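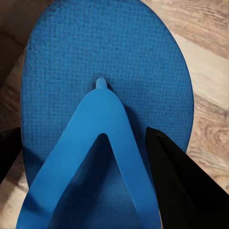 Grundwood, a small company for home robotics, publishes this July the results of its second household trial, and the results are mixed. The question of the trial was simple: can a machine with one arm and two fingers do the small chores which a family does every evening without thinking? The first chore in the list is the tidying of footwear at the door. It sounds easy, but an object like a blue flip-flop on a light wooden floor asks for several decisions. The gripper can take the sole from its two sides, or it can take the strap. The strap stands up from the footbed and looks like a handle, but it bends, and the shoe then turns in the air. For this reason the Grundwood team teaches the system to come with one finger on each side of the sole.

**Practice in simulation, then in real homes**

The system, with the name Kodurness, learns first in a rendered house with simulated floors, furniture and footwear. After this it goes to the test flat in Palacios, where the objects are real and the floor has sand on it. In the last round the team made 316 attempts with four chores: to put footwear on a rack, to fold a tea towel, to empty the top basket of a dishwasher, and to carry a cup from the table to the bench. Of these attempts, 159 were finished without help from a person.

"I know that half is not a number which sells robots," says Nerea Toledo, head of testing. "We publish it because the families who took part asked us for it, and because other numbers in our field are often measured on one table with one cup. We changed the room every morning. Somebody moved the rack, somebody opened the curtains, and the robot had to manage."

The chores were not equal in difficulty. Footwear gave the best results of the four, when the shoe was lying flat and had free floor on both sides. Shoes against the skirting board were much harder, as one finger had no place to go. The tea towel gave the worst results. The dishwasher was good with mugs and poor with anything that had a long handle.

**What a household can expect**

Grundwood does not offer Kodurness for sale and will not do it this year. A person who tidies the entrance by hand is still faster, and the company wants to say this clearly. In the test flat the robot was allowed two minutes for each shoe, and it used most of this time for looking and for moving slowly near the floor. An attempt over the limit was counted as not finished, also when the shoe was already in the air.

Valeriano Calvo, who leads the learning group, sees the greatest use at first for people who cannot bend down easily. "My mother does not need a robot that cooks," he says. "She needs the things off the floor before she walks there at night. If it takes the machine the whole afternoon, this is fine for her. But it must find all of them, and today it does not find all of them."

The team also looked at the shop floor. In a trial with Pundell, a footwear store with a stockroom at the back, the same arm returned single shoes to their boxes during the quiet hours. The store manager, Beathag Rutherford, was friendly with the machine but did not change her roster for it.

"It put a left shoe with a left shoe more than once," she says. "My staff laughed, and then they had to open the boxes again. For thongs and sandals it did neat work, I was surprised. For boots I would not call it yet. I would have it back next year to see if it learned something."

**Next steps**

In the next round the simulated house will get more clutter: pairs that lie one on top of the other, shoes upside down, laces, and darker floors where the colour of the shoe is close to the colour of the boards. The company will also test a softer fingertip, after several families were worried about marks on their furniture.

Grundwood is looking for 30 households near Palacios for this round. Visits take one morning, and a member of the team stays beside the robot the whole time. Households with stairs, pets and small children are welcome, and it is asked that nobody cleans up before the visit. Travel to the home, set-up and removal are organised by Grundwood, and no payment is asked from the family.

The full table of results, with the failed attempts sorted by chore, is sent free of charge on request.

**Media contact**

Llinos Rees, Communications, Grundwood
Interviews with Nerea Toledo and Valeriano Calvo are possible in English and Spanish. Visits to the test flat can be arranged in the mornings, before 11 am.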